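Home > Shop > Stage & Backline > Folding Music Stands > Braketo 88

BRAKETO 88 FOLDING MUSIC STAND

In stock. Ships in a carry sleeve with the clip set.

I play second accordion in a seven-piece folk band, and for six summers I've watched sheet music blow off cheap stands and into the crowd, the beer, and once a baby stroller. So when I started this shop with my sister-in-law Ginette Deschamps, the music stand was the thing I got fussy about. We tried a whole pile of them before we agreed to carry any. The Braketo 88 is the one we kept, and it's the one I bring to my own gigs.

It's called the 88 because the desk (that's the flat part your music sits on) sits 88 cm off the ground at its lowest setting. That's a nice height if you play sitting down, which I do, because my accordion weighs what a small dog weighs. From there it goes up plenty high for a fiddler or a singer. My bandmate Agathe Bodin is very tall and conducts a choir on the side, and she had it up near the top all last season with no wobble worth complaining about.

What I like about it

The legs. I know, nobody gets excited about legs! But these spread wide and they lock, so you can set up on grass or a sloping parking lot and the thing stays where you put it. The feet are chunky rubber and you can pull them off to rinse out the mud. Do that. I didn't for a whole festival season and they got pretty disgusting.

The clips. You get four in the bag, two long ones for the sides and two short ones for the bottom lip. The long ones swing out of the way so you can turn a page with one hand. It takes a couple of rehearsals to get the knack and then you stop thinking about it.

The knob. There's one big knob for the height and one for the tilt, and both are large enough to turn with cold fingers or gloves on. If you've ever played an outdoor Christmas market you know why I care. 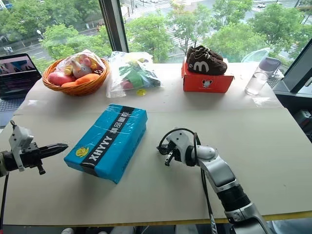

The desk folds in half on a hinge and doesn't come off, so you can't leave it at home (I have left many a desk at home with my old stand, and played from my lap). Folded up, the whole stand goes in the sleeve with room for a thin folder of music. The sleeve has a shoulder strap. It's a plain strap with no padding, and on a long walk from the far parking field you'll feel it a bit, but I'd sooner have that than another bulky bag.

What I'd change

I promised Ginette I'd be fair, so here goes. The bottom lip is on the shallow side. Loose sheets and a normal folder are fine. A fat hardback songbook will sit there, but it looks nervous, and I'd use the short clips on it even indoors. The finish also scratches. Mine has been in and out of a van since May and it looks like it. Doesn't bother me, might bother you if you're playing weddings.

And it isn't the lightest one we sell. If you're carrying it by bike, look at the Hamel instead. The Hamel is a little skinny thing, fine for lessons and rehearsals indoors, and it really will fit in a backpack. I wouldn't take it out in a breeze.

Which one should you get?

If you play outdoors at all: Braketo 88.

If you play at home or go to a weekly class: Hamel.

If you run a school band or a choir and need a stack of them: the Widach. It doesn't fold, it's heavy, it has a solid desk with a deep lip, and kids can't seem to hurt it. We sell those in sets and we'll quote you for shipping, so send a note first before you order or you'll get a shock at checkout.
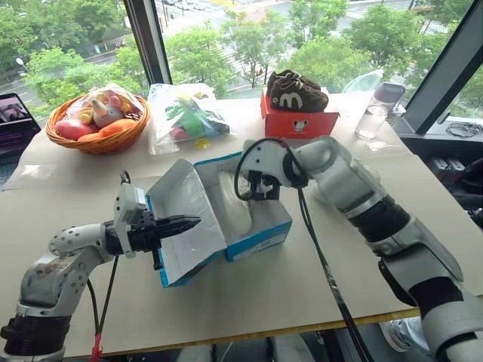
Lights

People always ask me which light goes with it. The Clito clip-on fits the top edge of the desk without any adapter, and it has a wide enough head to cover two pages side by side. It has two brightness settings. I use the low one, since the high one lights up my chin from below and my band laughs at me. It runs off a rechargeable battery, and one charge gets me through a two-set evening with some left over. Charge it the night before anyway. The light is sold separately, and if you buy it with the stand we take 5 dollars off the pair (the discount shows up in your cart by itself, there's no code to type in).

Details

Item number: 402
Lowest desk height: 88 cm
Price: $64
Color: black
In the bag: stand, sleeve, two long clips, two short clips
Spare feet and spare clips: sold separately, see Parts

Questions I get a lot

Does it hold a tablet? Yes, with the side clips holding it in place. Keep the desk tilted back a bit more than you would for paper. I've done whole gigs that way. Direct sun on the screen is another story, and I can't help you there.

Can I buy just the desk? No, sorry. The hinge is built into the top of the pole. If you bend one, write to me before you give up on it. I've straightened two of them on my kitchen counter.

Will the clips hold in real wind? In a steady breeze, yes. In gusts, put the music in plastic sleeves and clip those too. If the tent is trying to leave, I pack up and go eat fries.

Can I try one first? If you're coming to one of the festivals where we have a table, sure, bring your instrument and some music and set it up how you'd play. We usually have the Braketo and the Hamel out. The Widach stays home because I refuse to carry it.

Returns

You have thirty days. Play a gig with it if you like, I don't mind a bit of grass on the feet. Send it back in the sleeve with all four clips and we'll refund the stand. You pay the return postage unless it showed up broken, in which case write to us with your order number and we'll send you a label.

Page updated August 2018. The new sleeve with the outside pocket is now the standard one. If you have the old sleeve and want the new one, it's listed under Parts.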